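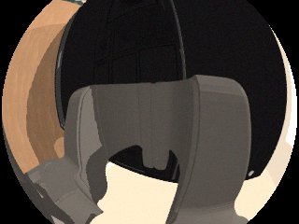 From: Farzad Karimi
To: duneck-users
Date: 13 March 2019
Subject: Re: how many rendered episodes before we bother the real arm?

Anikó Borbély wrote:
> We have 400 episodes out of the simulator, all wrist view, all the
> same task. Shim trains on them without complaint and then does
> something very confident next to the object. Do we want more
> episodes or different ones? Also, is anyone else masking the
> gripper out of the wrist view? Ours takes up a large part of it and
> I keep thinking the network is mostly learning what gray looks like.

Different ones, please. We made the same pile in October and were very proud of it until I played the episodes back in a row. The same person had driven nearly all of them, and that person (me) approaches everything from the left, slows down, thinks about lunch, and closes the fingers. Shim learned this beautifully, including the pause for lunch.

What helped was dull. We put 2 people on the controls and had them swap every session. We moved the start pose by hand, because the random start pose in Duneck is not very random unless you also change the seed in the task file, a fact the docs keep in a footnote. And we stopped throwing away the clumsy episodes. If somebody misses, backs off and gets it on the second try, keep it. A policy that has only ever seen success has no idea what to do when it is a finger's width off, and it will be.

On masking: don't. I tried it for a week. The fingers are the only thing in that view that tells the network how far it is from closing on anything, and without them it grabbed at air with great dignity. Leave the gripper in, gray and all, but vary the light. Hard shadows on the arms of the gripper should fall in a different place from one episode to the next, otherwise you get a policy that works at one time of day in a building that doesn't exist.

Also check your crop. Flelorer cuts a square out of the round view by default, and ours was losing the fingertips. The setting is in the loader, not the exporter. It took me 4 tries to find it and I wrote half of the loader.

I can put our start pose list on the Nalletti share if you want it. The file names are bad. I know.

Farzad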